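Progress report to the Mostevico small grants office
Project: Shared kitchen and sitting area, Ekpo House
Period: up to the end of October
Prepared by Femi Aliyu, site coordinator

1. Work done in this period

We thank the grants office for the second payment of 4000, which arrived in time. With it we completed the kitchen side of the project. The countertops are in, the base cabinets are closed, and the large appliances have their places. Before, the residents were cooking in their own rooms, and for this reason the kitchen had priority over the sitting area.
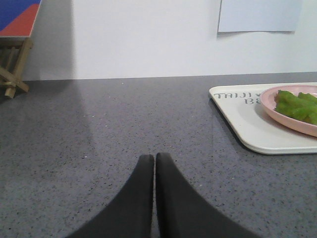 The countertop was the item with the longest discussion, and Amarachi Usman asked in her last letter how we decided. The first offer was a plain white top, but the residents had fear of stains. We took the gray surface with small black and white flecks, and against the white wall it makes the room calm to work in. A small wooden easel has a place on the counter, and a sheet of paper is attached to the wall. I would like to put a proper notice board in this room, but it is not in the present budget.

2. Appliances

The dishwasher and the disinfection cabinet are both built into the row under the countertop, side by side. We selected black fronts for the two. The supplier Hirivitz gave us a reduction of 300 on the delivery, and we used this amount for better handles on the other cabinets. The stickers will stay on the doors until the guarantee papers are signed. A short training for the residents is planned, with separate instructions for the disinfection cabinet, which is new for most of them. 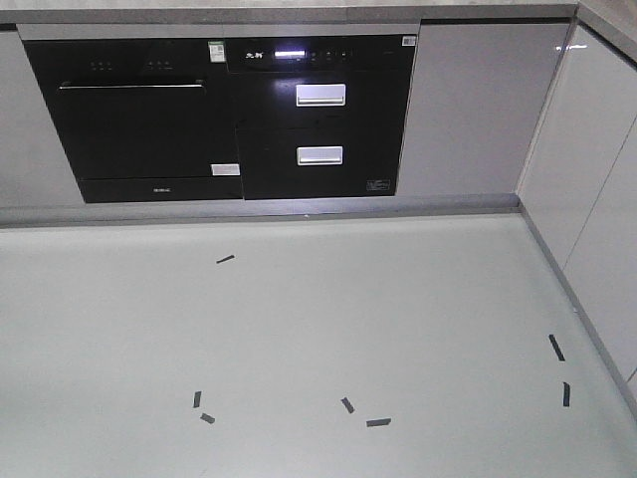

Built-in dishwasher (left) and disinfection cabinet (right), with white cabinets along the side.

3. Sitting area

This part is behind the plan. The curtains from Edix cost 1292 together with the rails, and this was more than we wrote in the application. The gray color was selected to go with the tables. Deep cleaning is not finished, and the tabletops must be wiped again before the opening. Residents have asked for more plants, and we will try to find them without cost.
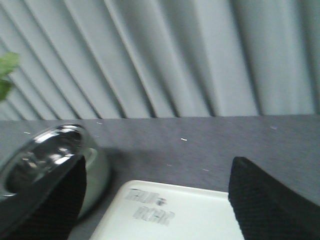
Gray pleated curtain behind a table, with green leaves at the left.

4. Next period

We need to finish the cleaning, hold the training and buy 3 lamps for the sitting area. I ask the office to confirm if the extra cost of the curtains can be moved from the line "small repairs". The receipts are with Amarachi Usman.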